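**Skorko Doppelarm-Bausatz, lohnt der sich? (Kabelthema)**

**tuxlöter**
Moin, überlege mir den Skorko zu holen, beide Arme mit Handgelenkkameras. Liegt bei Seltinance grad bei 783 Euro, ohne Netzteile. Hat den wer aufgebaut? Will damit Kabel sortieren und Stecker greifen lassen, also kleines Zeug. Taugen die Greifer dafür?

**Flokness**
Hab ihn seit Januar. Mechanik ok, Servos ok, Anleitung Katastrophe. Schritt 16 fehlt komplett in der PDF. Zusammenbau ein langer Samstag, wenn man nicht flucht. Kabel greifen geht, mit Einschränkung: dicke gut, dünne nervig.

**mara_k**
Dünne gehen bei mir gar nicht. Die Zähne an den Backen sind für sowas zu grob, meine Meinung. Hab mir weiche Aufsätze gedruckt, seitdem Ruhe.

**Flokness**
Seh ich anders, liegt an der Greifkraft und nicht an den Zähnen. Stell mal auf 70 Prozent runter, Werkseinstellung ist 100, da rutscht alles weg. Bilder vom Tisch, Kabel in dick und dünn, schwarz und weiß:

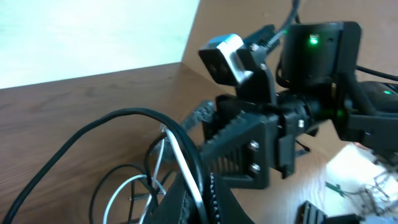
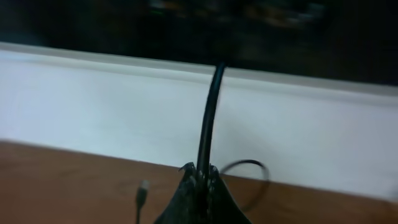
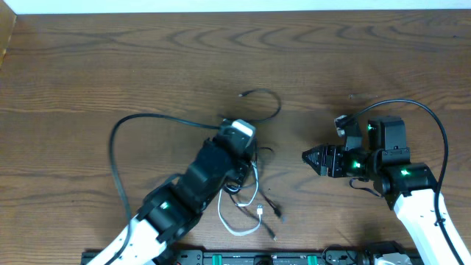

## Antworten nach den Bildern

**tuxlöter**
Danke!! Ok die Kameras sind kleiner als gedacht. Und so viel Kabel, ui. Kommen sich die Arme da nicht ständig in die Quere?

**Flokness**
Wenn man beide zur Mitte fährt, ja. Ich lass immer nur einen greifen und der andere wartet. Grüne LEDs an den Servos heisst übrigens nur Strom da, sagt nix über die Kalibrierung. Bin ich am Anfang drauf reingefallen.

**Bontu Sisay**
Würd eher zum Vishwakarma raten. Teurer, aber die Kabelführung ist innen und man verheddert sich nicht mit dem eigenen Arm. Beim Skorko hängt ja alles aussen rum, das nervt bei jeder Handdrehung.

**mara_k**
Vishwakarma hat dafür nur einen Arm im Set, der Vergleich hinkt. Für zwei zahlst du locker das doppelte.

**Bontu Sisay**
Stimmt, dafür funktioniert der Support. Bei Seltinance hab ich auf ein Ersatzservo ewig gewartet, drei Mails, keine Antwort.

**Flokness**
Bei mir kam nach einer Mail was. Glückssache wohl. Aber Kabelbinder dazubestellen, im Set sind viel zu wenige drin.

**tuxlöter**
Und Software? Läuft das unter Linux ohne Gefrickel?

**Flokness**
Läuft. Ports werden nach jedem Neustart vertauscht, links ist dann rechts. Udev-Regel schreiben, fertig. Kann meine nacher posten, bin grad aufm Sprung.

**tuxlöter**
Ja bitte. Bestell dann glaub ich Dienstag, mit Kabelbindern.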